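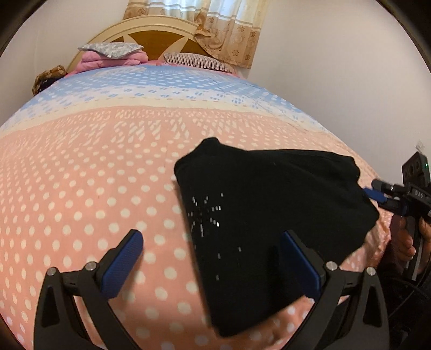
*사진: Larasati Ngau / 출처: Plimero 살림 노트*

# 겨울 침구 세탁하고 보관하기

1월 내내 덮고 지낸 이불과 침대보를 언제 빨아야 하나, 해마다 이맘때면 같은 고민을 하게 되지요. 저는 남쪽 창으로 볕이 오래 드는 날을 골라 한꺼번에 해치우는 편인데, 욕심을 부리다가 다 못 말리고 밤을 맞은 적이 한두 번이 아니랍니다. 그래서 요즘은 이틀에 나눠서 해요. 첫날은 침대보와 베갯잇, 다음 날은 담요와 두꺼운 이불, 이렇게요.

## 준비물

- 중성세제
- 구연산 조금
- 큰 세탁망 두 개
- 부드러운 솔
- 면 보관 가방 (저는 Tutemcombe 것을 오래 쓰고 있어요)

## 1. 라벨부터 살펴보기

귀찮아도 꼭 봐 주세요. 물세탁이 되는지, 몇 도까지 괜찮은지 다 적혀 있거든요. 라벨이 닳아 읽을 수 없으면 찬물에 중성세제로 시작하는 게 마음 편합니다. 색이 여러 가지 들어간 침대보라면 안쪽 시접에 물을 묻혀 흰 수건으로 꾹 눌러 보세요. 수건에 색이 묻어나면 다른 빨래와 섞지 말고 따로 빠셔야 해요.

## 2. 먼지 털고 얼룩 먼저 다루기

베란다나 마당에서 가볍게 털어 준 다음, 얼룩진 자리에 세제를 한 방울 떨어뜨리고 솔로 살살 두드립니다. 문지르면 보풀이 일어나요. 커피 자국은 십 분쯤 두었다가 헹구면 한결 옅어지고, 오래된 땀 얼룩은 미지근한 물에 한 시간 정도 담가 두는 게 좋더라고요.

## 3. 세탁기 돌리기

세탁망에 넣을 때는 돌돌 말지 말고 병풍처럼 지그재그로 접어 주세요. 물이 골고루 들어갑니다. 통은 칠 할만 채우고, 세제는 평소보다 조금 적게! 이불은 거품이 남기 쉬워서 헹굼을 한 번 더 해야 개운해요. 구연산은 물에 녹여 마지막 헹굼 때 섬유유연제 칸에 넣으시면 됩니다. 표백제를 쓰는 날에는 절대 같이 넣지 마시고요.

## 4. 말리기

건조대 살 두 개에 걸쳐 M자 모양으로 널면 가운데로 바람이 지나가서 훨씬 빨리 말라요. 두어 시간마다 앞뒤를 뒤집어 주시고, 솜이불은 손바닥으로 팡팡 두드려 뭉친 솜을 풀어 줍니다. 겉이 다 마른 듯해도 모서리를 꼭 쥐어 보세요. 서늘한 느낌이 들면 속은 아직 덜 마른 거예요. 무늬가 진한 천은 뒤집어서 그늘에 너시고요.

## 5. 접어서 넣어 두기

무거운 것을 아래에, 가벼운 것을 위에 둡니다. 압축팩은 부피가 확 줄어 저도 좋아했는데, 오리털 이불에는 권하지 않아요. 다시 부풀리느라 아주 고생을 했거든요. 면 가방에 넣고 사이사이에 신문지를 한 장씩 끼운 뒤, 장 바닥에서 조금 띄워 두시면 됩니다. 가방 겉에 이름표도 붙여 두세요. 저는 "손님용, 얇은 것" 하는 식으로 적어 두었더니 한밤중에 찾을 때도 금방이더라고요.

베갯속은 소재마다 빠는 법이 꽤 달라서 다음 글에 따로 적어 볼게요.

2025-02-21, Begoñe Zabala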